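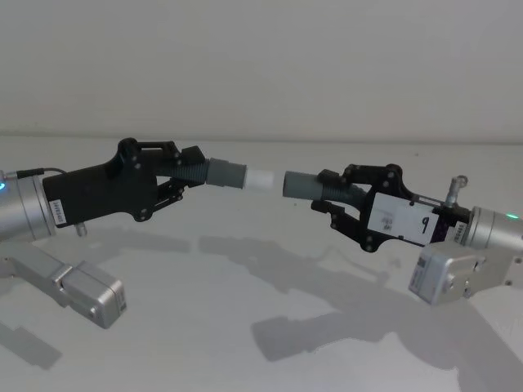 Ralla Destination Marketing
Trade Working Group, Nordic and Baltic Markets
Minutes of the meeting held 12/13/22, main office and by video

Present: Sayaka Murakami (chair), Aatos Partanen (minutes), representatives of the Turon and Mudton visitor bureaus, one representative of Escobedo Lakes Region by video.
Apologies: Turon airport liaison.

1. Minutes of the previous meeting
Approved with one correction. Under item 4, "tour operators" should read "tour operators and online agencies." Partanen to replace the file on the shared drive.

2. Matters arising
2.1 The revised rate sheet for Mudton has been sent to all contracted operators. Three hotels still list net rates without breakfast. The Mudton bureau will get written confirmation of board basis from each.
2.2 The Turon image library license has been renewed. Operators may use the images in print and online until the license ends. Use in paid social advertising still needs separate approval.
2.3 The question of a shared booking code for press trips is held over. See item 6.

3. Trade fair participation, February
3.1 Murakami reported that the stand contract is signed. The stand is shared by the four partners, with one counter each and a common meeting area at the back. Escobedo asked whether its counter could face the main aisle. The floor plan is fixed by the organizer and the counters were assigned by draw, so the request was not taken further.
3.2 Appointment scheduling opens in January. Each partner gets the same number of slots. Slots not filled by the closing date go back to the pool and are offered to the other partners in the order of the draw.
3.3 Printed matter. The group agreed on one joint map and one fact sheet per partner. The print run for the map is 200. Turon asked for a larger run, noting that copies ran out on the second day last time. Mudton preferred to keep the run as proposed and put a download code on the back panel. Agreed as proposed, with the code.
3.4 Travel and lodging are booked by each partner. Freight is joint and will be invoiced in equal parts.

4. Operator training
4.1 The online course for travel agents has 642 registered users. Completion is lower than expected in module 3 (transfers and ground transportation). Partanen has gone through the module and finds that the timetable exercise refers to last summer's ferry schedule, which no longer applies.
4.2 Agreed to remove the exercise for now and put in a new one when the summer schedule is published. Agents who stopped at module 3 will get one reminder by email.
4.3 Escobedo asked for a module on winter product — ice fishing, guided ski routes, cabin stays. The chair asked for a written outline before any cost estimate is made.

5. Familiarization trip
5.1 The spring trip will cover Turon and Mudton, with one night in Escobedo if the rail connection allows. Maximum group size is 12 including the escort.
5.2 Selection criteria were discussed. Turon wants priority for operators with an existing program. Mudton wants at least half the places kept for operators new to the region. The criteria from last year stand until a written proposal is received.
5.3 A no-show fee of 100 euros per person was proposed by Mudton. Adopted, to be stated in the invitation and charged to the operator, not to the individual agent.

6. Press trips and booking code
6.1 The hotels in Turon can accept a common code in their system. Those in Mudton cannot, as they use a different supplier. A manual list will be used for Mudton until further notice.
6.2 Requests from freelance writers must include a letter of assignment. Requests without one are to be declined by the bureau that receives them and logged.

7. Reporting
Overnight figures by market will be circulated quarterly in the existing format. Turon's figures include campgrounds and Mudton's do not — a note to this effect goes in the table header.

8. Other business
The Ralla mailing list still contains addresses of former staff. Each partner to send an updated contact list.

9. Actions
Partanen: corrected minutes; course module 3; reminder email to agents.
Murakami: freight quote; invitation text with no-show fee.
Mudton: board basis confirmations; download code for map.
Turon: final map artwork; written proposal on selection criteria, if wanted.
Escobedo: outline for winter module; check of rail connection.
All: contact lists.

10. Next meeting
To be set by email after appointment scheduling opens. By video only.

Minutes taken by Aatos Partanen. Checked by Sayaka Murakami.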